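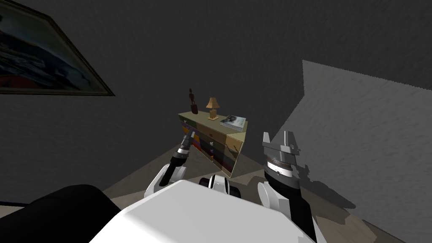
La cómoda de colores en el simulador, con la pinza izquierda a la altura de los cajones de arriba.

Enero, martes
Por Thenmozhi Thomas

¡Hola otra vez! Este mes os debo una explicación, porque en el último boletín prometí que hablaría del planificador nuevo y al final me he pasado tres semanas peleándome con una cómoda. Una cómoda virtual, además, que no pesa nada y no me puedo ni sentar encima.

Os pongo en situación. En Stiscombe (el planificador de movimientos que mantenemos entre cuatro gatos, para quien se acabe de apuntar) teníamos resuelto lo de coger cosas de una mesa. Lo de abrir cajones lo llevábamos peor. Un cajón solo se mueve en una dirección, y si la pinza tira dos grados torcida el contacto se vuelve loco: en el simulador el mueble da un saltito, y en el mundo real te quedas con el pomo en la mano. Así que montamos una habitación en Prakport con su cómoda, una lamparita, una figurita y un libro o revista encima, y a planificar.

La primera sorpresa fue la luz. Yo estaba convencida de que el módulo de percepción se iba a liar con los cajones, cada uno de un color, y resulta que eso lo lleva estupendamente. Lo que le cuesta es encontrar los pomos cuando la habitación está oscura. Lanzamos 800 episodios variando la iluminación y en 226 no detectó ninguno que valiera la pena (¡más de una cuarta parte!). Probé a subir el brillo antes de pasar la imagen a la red y mejoró algo, pero lo que de verdad ayudó fue entrenar otra vez con escenas así de sombrías, con las paredes gris carbón y una mancha de luz cayendo por un lado.

La segunda fue la lámpara. El planificador mueve los dos brazos como un solo problema, y cuando el izquierdo va hacia el cajón, al derecho le da por buscarse la vida. En 139 ejecuciones acabó pasando por encima del mueble y tirando algo. Ahora tiene un coste añadido por alejarse de su postura de reposo, con la pinza abierta hacia arriba, y se está bastante más quietecito. Es un parche, lo sé. Ashby, la rama de planificación por prioridades, debería arreglarlo bien, pero todavía no compila en todas las máquinas y me niego a publicarla así.

También hemos tocado el control de fuerza. Antes cerrábamos la pinza y tirábamos siguiendo la trayectoria a rajatabla; ahora el brazo es blando en las dos direcciones que no son la del cajón y solo empuja en la buena. El bucle de corrección va a 30 hercios, que parece poco, y para un cajón sobra.

Los ficheros de la escena y la configuración están en Cistholm, en la carpeta de muebles. Si probáis con otra cómoda, decidme cómo tenéis puesta la fricción de las guías, que yo la he ajustado a ojo y me da un poco de vergüenza.

Comentarios (3)

marta_dh: A mí me pasaba lo mismo con el brazo que sobra. Acabé congelándole las articulaciones mientras trabajaba el otro y tan feliz.

Iker: ¿La fricción es la misma para todos los cajones? En mi escena los de abajo se abren solos.

Thenmozhi: @Iker la misma para todos, de momento. Mira si tienes el suelo un pelín inclinado, a mí me tuvo una tarde entera.

Usamos cookies propias y de terceros para mejorar tu experiencia. Si continúas navegando, aceptas su uso. Aceptar | Configurar
¿Te han reenviado este boletín? Suscríbete gratis y recíbelo cada mes en tu correo.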